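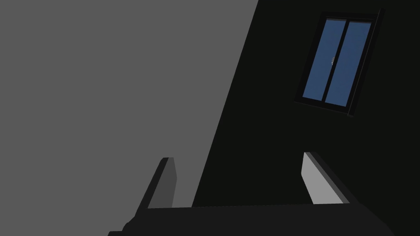 4.2 Planning the gripper purchase in simulation

Our budget allowed for one mobile robot with a pair of arms, and we were anxious (perhaps more anxious than we needed to be) not to spend the whole of it before we understood what the grippers would be asked to do. Colin Birkett therefore proposed that we do as much of the choosing as possible in a simulated furnished room, and hold back the order to Stolar until the June round of funding. Two candidates were on the list, a plain two-fingered model and the Kershaw unit with a wider stroke – the dearer one by $639 per arm once the mounting plate and spare fingertips were counted.

We ran 100 tabletop trials with each model, using small items of the sort one finds in any household, and we logged every attempt from the wrist view as well as from the body view (Figure 4). Gareth Tindall very kindly went through the logs by hand, and it was his patience that showed us how often the trouble lay in the approach to the table and how seldom in the fingers themselves. 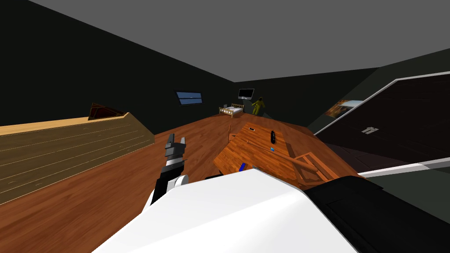 Figure 4. Body view in the simulated room, with one arm raised near the wooden table and its small objects.

On the strength of this we recommended the plain model for both arms, and moved the savings into a second wrist camera and a longer service agreement. Ryan Wainwright felt we should keep a little aside for replacement fingertips, and we were glad to take his advice. Readers planning a similar purchase may like to know that freight and training were quoted separately, and that both had to be added to our original budget before the order could be signed.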